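4. Effects of automated sorting on the returns desk at Jurum

The returns desk at Jurum's Gurndale warehouse handles mixed consumer goods sent back by small shops. Before the change, each item was lifted from a tote, turned until its label could be read, keyed into the stock system and placed on a shelf by hand. We visited in June and timed 825 items across both methods, of which 192 were bottles or other upright containers.

Under the new method, staff use a hand-held gripper to demonstrate how each type of item should be picked up. The demonstrations are used to train the Palumbo arm, which then works the late shift. At the time of our visit the training set held 3657 demonstrations. Bottles were given priority in the set – they tip over easily, and a poor grip on the shoulder turns the label away from the reader.

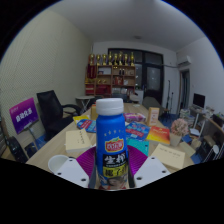
Figure 3. Blue bottle held upright between the ribbed fingers of the hand-held gripper; books and packages on the table behind.

The ribbed fingers bend around a curved surface, so the operator does not need to line up exactly with the center of the item. New operators took about 61 minutes to reach a steady pace. Flat items such as books were slower than bottles in our timings, mainly when they lay flush with the table and had to be slid to an edge first.

4.1 Changes to the work

Lifting and keying have dropped on the day shift. In their place, operators spend part of each shift recording demonstrations and part of it reviewing failed picks from the night before. Three of the five operators we interviewed preferred the new mix. The other two said that holding the gripper at chest height tired the wrist more than the old lifting did, and that the review screen left them sitting for long periods.

Job titles and pay grades had not been updated. Recording is still logged as "handling," and this makes it hard to tell from the shift records how much training work each person does. The Skandorport site uses a separate code for it, and we used that site's records for the comparison in Section 5.

4.2 Limits of the data

All timings were taken on the day shift, and most on a Tuesday, when volume is low. We did not observe the arm running unattended. Its failure counts come from the Jurum log and were not checked against stock records.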